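### 4.2 Looking up recipes during play

Players of the crafting game Tesora have to remember a large number of recipes, and most keep a guide open on a phone or tablet while they play. We compared two such guides. Lebrun lists recipes by the item they produce. Pindale lists them by the materials the player already holds, and adds a short quiz at the end of each chapter. Both draw on the same set of 300 recipes, so any difference in look-up time should come from the way the lists are arranged.

Players used each guide for 15 minutes, starting from the same saved world, Sustlow. The order of the guides was switched for half of the group. We logged the moment a player left the game window, the recipe page on which they stopped, and the moment they came back. A look-up was counted as failed if the player returned without opening the page for the item they went on to build.
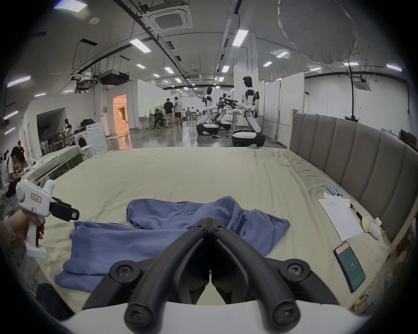 **Figure 3.** Two hand-held grippers above a bed with a pale green fitted sheet.

Recipes in Tesora fall into two groups, and the groups behaved differently in our logs. Single-tool recipes, such as the hoe or the lantern, were found quickly in both guides. Paired recipes need two tools of the same family to be held at once, and players often opened the page for one tool and missed the other. The difficulty is partly one of naming. Two tools of a kind are easily told apart when they are seen together, as with the grippers in Figure 3, where one is seen from the side with its long white handle and the other shows mainly its black jaws. In a text list the same two tools may differ by a single word. Lebrun places such entries next to each other with no drawing, and most of its failed look-ups were on these pages.

Pindale did better on paired recipes but worse on recipes with many materials. A player holding seven kinds of material was shown a long list, sorted by name, and had to scroll past items that could not yet be built. Several players gave up at this point and tried combinations at the bench instead. We did not count these attempts as look-ups, which may flatter the guide slightly.

The quiz had little effect within a session. Players who answered its questions did not return to the guide less often afterwards, although they tended to go straight to the right chapter when they did. Whether the quiz helps over a longer period cannot be judged from our data, as no player was tested again on a later day. Section 5 looks at the order in which recipes were first opened.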